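Progress report: Mereck serving table, second stage
To: Vusumuzi Oosthuizen, Gumede Fund
Period covered: July, with notes up to 2025-08-08

You asked for a plain account of where the money has gone and whether I think the plan is working. I can do the first without trouble. The second is harder, and I would sooner put my doubts in writing now than have you find them in the final report.

To recap, the grant pays for one table at Mereck to be laid out so that plates, mugs and food each have a fixed home. The layout came from Morner. Their idea is that a table with fewer loose things on it is quicker to set and clear. I was asked to buy the pieces, put them in place and say whether the idea holds up. Of the 700 dollars set aside for this stage, 42 are left.

The plates are the part I have the fewest complaints about. The wooden rack holds three of them on edge, gray, pale blue and yellow, and they take up much less of the table than a stack with its own clear space would. The brown covering has been worth having too. I didn't expect to say that, as it was the item I argued against in the budget. 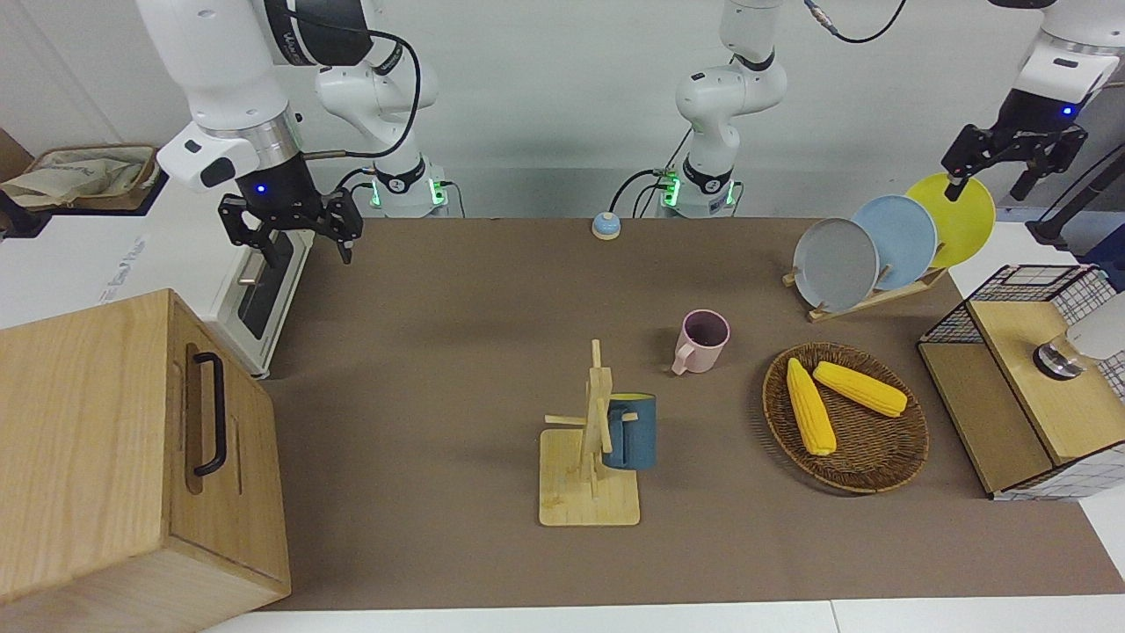
Mugs are another matter. Morner's plan calls for a mug tree, and we bought one. In practice people put a mug down wherever their hand happens to be, and the tree fills up only when someone goes over the table afterward and does it for them. A storage piece that depends on a second person is a chore with a wooden base. Morner says the habit will come. They said that in the first stage as well, about the hooks, and we took the hooks down after 8 days.

I am also not sold on the bell. It was meant to let whoever is at the table call for help, and in July it was rung 4 times that I know of, once by accident. It is small and does no harm, but I wouldn't pay for another.

The wicker piece does its job. It holds two corn cobs and keeps them off the table covering. Whether it would do as well with anything wet or crumbly I can't say. Wicker is a pain to clean, and the plan has nothing in it on that point. I have asked Morner for an answer twice.

Then there is the basket, which was not in the first budget. Stutum supplied it after we complained that there was no place for odds and ends. I like the light board in the bottom, and the handle is handy when the whole thing has to be moved. My worry is size. An open basket on a serving table invites people to drop things in it, and we could end up hiding the clutter we were paid to get rid of.

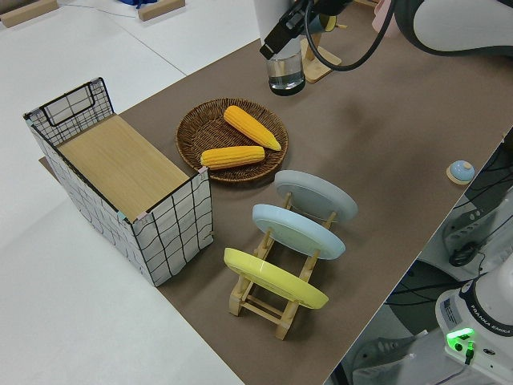 Open basket with printed fabric cover, next to the corn and the plate rack.

Morner's July note calls the table "substantially complete." I would not sign that. The pieces are bought and they fit. What we don't have is any sign that the table stays in order through a normal week without someone minding it, and that was the reason for the grant.

For the next stage I propose:

- no new purchases until the mug question is settled
- a written cleaning method for the wicker, from Morner
- one full week with no tidying between meals, with a note of the state of the table each evening
- the basket moved to a side shelf for half of that week

If the week goes badly I will recommend keeping the rack and the covering and dropping the rest. Please let me know if the 42 dollars can be carried over, or if you want them returned first.

Mereck serving table project | Contact: project office, Mereck | Back to top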